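4 ポロシャツのたたみ方

Usettiのたたみ板をお使いになる前に、まずはシャツをきちんと広げるところから始めましょう。急ぐ必要はまったくありませんので、どうぞお茶でも飲みながら、ゆったりした気持ちで読み進めてください。

1. 胸の高さより少し低い、平らなテーブルを用意します。シャツ一枚を広げてもまだ余るくらいの広さがあると、ずいぶん楽になります。
2. ボタンをいちばん上まで留めます。面倒に思えますが、ここを省くとあとで襟が左右に逃げてしまいます。
3. シャツをテーブルに置き、裾か脇の布を少しだけつまんで、山になったところをそっと引き出します。
4. 襟が上を向いて折れ返っていたら、先に角を起こし、指の腹でなでて整えます。

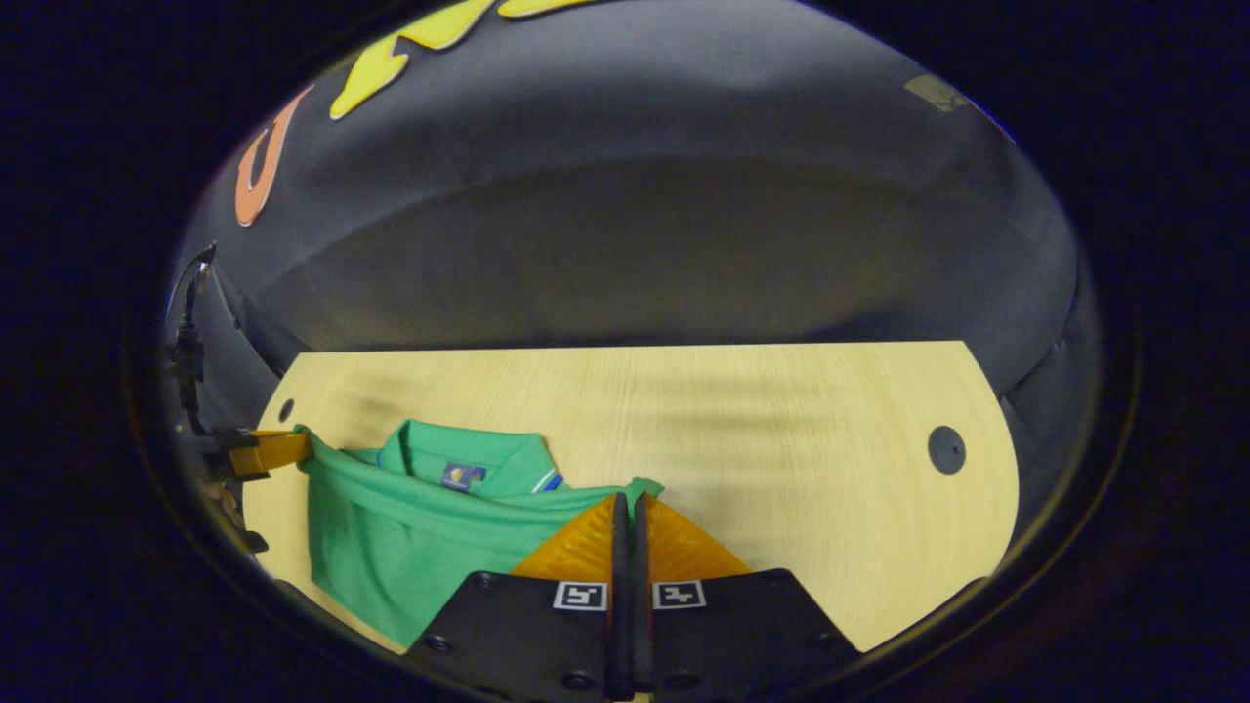
襟のリブは、しわを伸ばしてから寝かせたほうがいいですか。
先に襟を寝かせ、それから身頃のしわを伸ばしてください。順番を逆にすると、せっかく伸ばした肩のあたりがまた寄ってしまいます。

5. 背中が上になるように裏返し、たたみ板を襟のすぐ下に、中央を合わせて置きます。
6. 片側の身頃を板に沿って折り、袖を折り返します。反対側も同じようにします。
7. 裾を襟の手前まで折り上げ、板をゆっくり抜き取ってから表に返します。

注意 布を強く引っぱらないでください。編み地のシャツは伸びやすく、一度伸びた脇の線はなかなか戻ってくれません。

メモ 重ねてしまうときは、襟の向きを一枚ごとに入れ替えると山が傾きません。引き出しに入れるなら10枚までが取り出しやすいところです。この章を書いたHermenegildo Rosalesも、9月の衣替えには毎年この方法で片づけています。

たたみ板のお手入れについては、次の章をご覧ください。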